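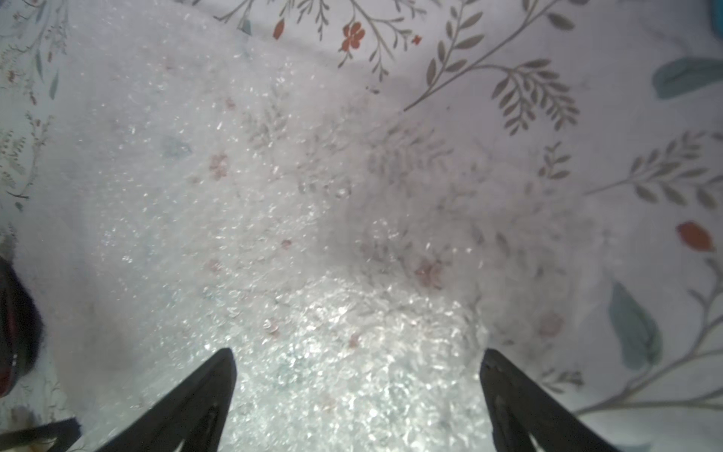
Drying clothes in a flat with no garden has been my least favourite job for as long as I've lived in Willcombe, and I've tried most of the things people suggest. Radiators, the shower rail, a string across the hall that my brother-in-law walked into. So when the Vilon heated airer came down to a price I could stomach I ordered one, and I've now had a whole winter with it. It does come with a lot of wrapping, I'll warn you. A great crinkly sheet of milky plastic, all bunched up on top of white fabric with a botanical print, is pretty much what my bedroom looked like for the first evening, and that stuff never goes back to the size it started. After that things got better.

The airer is a tall folding one with three tiers, and the bars themselves warm up. You plug it in, press a button on the side and go and do something else. There's a zip-up cover that goes over the lot (sold separately, grr, and I'll come back to that). Putting it together meant clicking the wings onto the middle and fitting the feet. I did it on my own with the radio on and only got one wing upside down.

First proper test was a load of towels. I hung them over the bars at bedtime, folded once, and by morning the parts touching the bars were lovely and the bits in between were still damp. That set the pattern for the first fortnight and I was close to sending it back! Then I stopped folding things. Spread everything out in a single layer, swap the top and bottom tiers halfway through, and it's a different machine. Shirts and T-shirts are ready in an evening. Jeans take overnight and want turning inside out, pockets and all. Towels are still slow, but they're slow on everything.

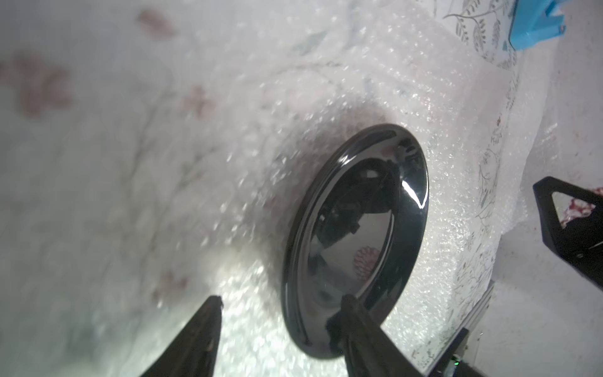 Eglė Urbonaitė
Home and laundry reviewer

Now, the cover. I held off buying it out of sheer stubbornness, as it was another £32 and looked like a tent. My friend Leidy Correa has the same airer and kept telling me I was heating my ceiling, and annoyingly she was right. With the cover on, the warm air stays round the clothes and even the middle of a bath towel dries. It does trap the damp as well, so leave the little flap at the top open and have a window on the latch. If I were doing it again I'd get both together and think of it as one price.

I was nervous about what it would do to the electricity bill. I don't have a clever meter so I can't give you proper numbers, but I run it three evenings a week and I didn't notice a jump. My old tumble dryer, back when I had room for one, was a different story.

Things I don't like. The switch is on the same side as the lead, low down, so once it's loaded you're feeling about under wet socks to find it. There's no timer, which seems mean at the price, and I ended up using a plug-in one from the hardware shop. The bars are a bit too close together for chunky jumpers. And the feet slide on a wooden floor - I've got mine standing on an old bath mat.

Then there's getting it away again. It folds flat, really flat, and slips down the side of my wardrobe. It's heavier than the sort you'd have in the garden though, and I wouldn't want to carry it up and down stairs every day. Wait for it to cool before you fold it, too. I was impatient once and the hinges felt very stiff.

I did have to ring the helpline in the second month when one wing stopped warming up. I spoke to a nice man who had me unplug it, reseat the connector and try again, and that sorted it. It's happened once more since and the same trick worked, so I'm keeping an eye on it.

Would I buy it again? Yes, with the cover, and with the bath mat ready. If you've got a decent-sized line outside and a dryish climate you can save your money. For a family of five it'd be too small as well, unless you like doing laundry in shifts. I'm on my own with a lot of black T-shirts and it suits me very well. Four out of five, and it would've had the last one if they'd put a timer on it.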